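Urero office floor and desk notes: README

What this is

A set of written notes and pictures on how office floors and desks get used when no one has been told to tidy them. 627 entries, each one a short text record with the things present, where they were (floor, desk, under desk) and a guess at whether they belonged there. The guess is the weak part. More on that below.

The notes were started under the Cernent name and moved to Urero in October. Some old file headers still say Cernent. Leave them alone unless you feel like fixing all of them.

What you get

notes.csv has one row per entry
places.txt is the list of allowed places
terms.txt is the list of allowed words for things
pictures/ has the stills that go with the entries

Fields: entry, place, thing, surface, colour, belongs, note. The "belongs" field takes yes, no or unsure. I would treat every yes and no as an unsure with more confidence than it earned.

Known trouble

"Floor" covers bare floor and carpet. We argued for splitting it and lost. Wood-toned floor and carpet collect different things, or so I was told, and I haven't seen anything in the rows that settles it either way.

"Rubbish" was pulled from terms.txt. A water bottle on the floor might be finished with or might be someone's afternoon drink, and a small cardboard box might be a delivery. Please write down the thing and leave the verdict out.

Desk organizers are a mess. The grid kind with open cells gets logged as one thing, and whatever is in the cells goes in the note field, which means you can't search for it properly. The same goes for power strips and what's plugged into them.

Office stills, one place:
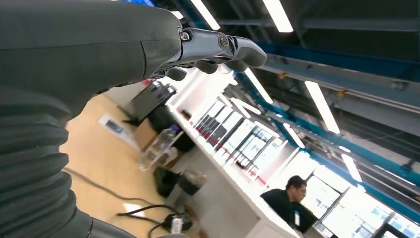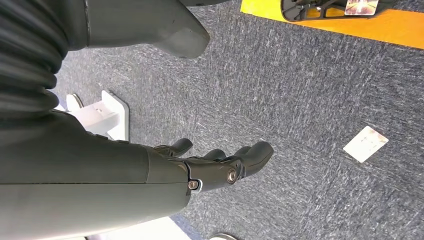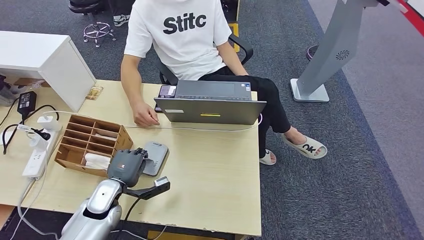 Berhanu Workneh wrote back on the draft that the "belongs" field should go altogether: a power strip on top of a desk is wrong in one office and normal in the next, and a tissue stack in an organizer only looks tidy to people who keep tissues there. He would keep the surface and the colour and drop everything that needs an opinion.

I agree with half of that. The field stays for version 2 and gets no promises attached. If you drop the column on loading, nothing else breaks.

How the checking was done

100 entries were read again by a second person. The two readings matched on "thing" and "surface" in 88 of them. That number has been passed around as if it meant the notes were 88 percent right. It means two people who had read the same terms.txt wrote the same words. "Belongs" was left out of the second reading, a choice I wouldn't have made.

Not good for

Counting how much clutter an office has. Entries were picked by hand and dull desks got skipped.

Comparing one office with another. Assefa and Skavex are both in places.txt and people keep lining them up side by side. The Skavex rows were written by someone who noted every cable, and the Assefa rows weren't.

Anything about the people who sit at the desks. Clothing and footwear aren't in terms.txt and shouldn't be added.

Changes

Version 2: "rubbish" removed, "grey" and "gray" merged to "grey", "cord" kept separate from "cable" for reasons I still find thin.
Version 1: first set.

To report a wrong row, send the entry number and the word you'd use in its place.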